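Kametti Coastal Foods Program
Interim progress report to the funder, second reporting period
Prepared by Noreen Ó Gríofa, project lead
Submitted Jul 26, 2022

1. Status

Work packages 1 and 2 are complete. Work package 3 (shelf life of dried products) is in progress and is running behind the schedule in the grant agreement. Work package 4 (household trial) has not started and depends on the outcome of 3. Spending is within the approved budget, with one transfer between lines, described in section 6.

2. Background to the period

The program looks at how small producers can dry and pack leafy goods (edible seaweed, herbs, tea-type leaf) so that the product keeps its texture and color after the pack has been opened at home. The first report covered the survey of producers and the choice of drying methods. The funder's comments on that report asked for a tighter definition of "opened pack" and for a clearer split between losses in the warehouse and losses in the kitchen. Both points have been taken up in the revised protocol, version 3, sent separately.

Opened pack is now defined as any pack whose seal has been broken and from which product has been removed at least once. Packs opened and closed again with nothing removed are logged under a separate code and left out of the main analysis.

3. Work package 2: drying and packing

Drying runs were carried out by Loïc Hoarau at the Delorme site. Three temperature settings were planned. The highest was dropped after the first batches came out with scorched edges and a bitter note that the tasting group picked up without prompting. The two remaining settings gave usable product, and the lower one was selected for all later work. It costs more in drying time but gives less breakage on the line.

Total output at the selected setting was 400 packs, against a target of the same number. Packs were filled by hand using the Imance sealing unit. Seal failures were found in 9 packs, all from the first day of filling, before the jaw pressure was corrected. These were removed and replaced.
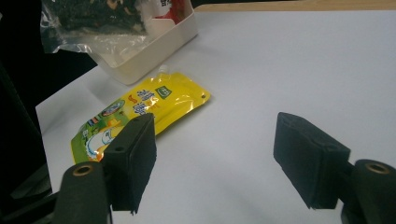 Packing format was settled after a review of what producers in the survey already use. Most sell in simple film bags and see no reason to change, and the cost of a stand-up pouch with a zipper is hard to recover at their volumes. Breakage remains the main complaint. Dried leaf of this kind is crumbly, and in a clear plastic bag such as the one draped over the storage box the buyer can see the dark flakes and small pieces directly, so fines at the bottom of a pack are noticed at once. An opaque pack hides them but removes the one thing that several producers consider their best sales argument. The report from Inès Pruvost on consumer response (annex B) supports keeping the film clear and storing the packs away from light, and the protocol now follows that advice.

4. Work package 3: shelf life

Storage tests began at two conditions, ambient and warm-humid. Moisture content, water activity and color are measured at fixed intervals. Breakage is measured by sieving the full contents of a pack and weighing the fraction that passes.

Sealed packs at ambient show little change so far. Moisture has stayed inside the limit set in the protocol and the color readings are flat. Sealed packs at warm-humid have gained moisture slowly, at a rate that matches the published permeability of the film.

Opened packs behave differently. Moisture rises quickly after the first opening and then levels off. The level reached depends mainly on how the pack was closed again. Folding and clipping performs much better than folding alone. Placing the folded pack in a lidded container gives a further small gain, which may not be large enough to justify advising it on the label. Feng-yi Chung is repeating this comparison with a larger set of packs before any statement is made.

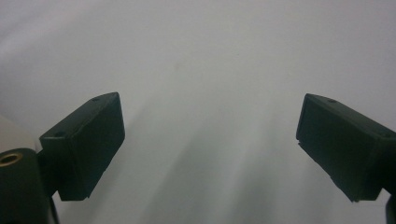
The repeat set uses a single clip type from Provent. In the first set, two clip types had been mixed, and the difference between them turned out to be as large as the effect under study. Results from that set are reported in annex C for completeness but should not be quoted.

The delay in this work package comes from the humidity chamber. The control sensor drifted and readings over part of the period could not be used. The sensor was replaced and the chamber was mapped again at nine positions. Affected packs were discarded and the warm-humid series was restarted from reserve stock. The restarted series will reach its last sampling point in September.

5. Work package 4: preparation

Recruitment materials for the household trial have been drafted by Mark Anthony Aquino. The plan is to supply 800 packs, with a further 200 held back as controls, giving 1,000 in total. Participants will keep a short log of each opening and return the pack with whatever is left in it. The log was shortened to one page after colleagues who tested it left the second page blank.

6. Budget

The sensor and the chamber mapping were paid from the equipment line. To cover this, an amount was moved from travel, which was underspent after two producer visits were held by phone. The transfer is below the threshold that needs prior approval. Details are in annex D.

7. Decisions requested

The funder is asked to accept protocol version 3 and to agree that work package 4 may start once the last warm-humid samples have been measured, without waiting for the full written analysis.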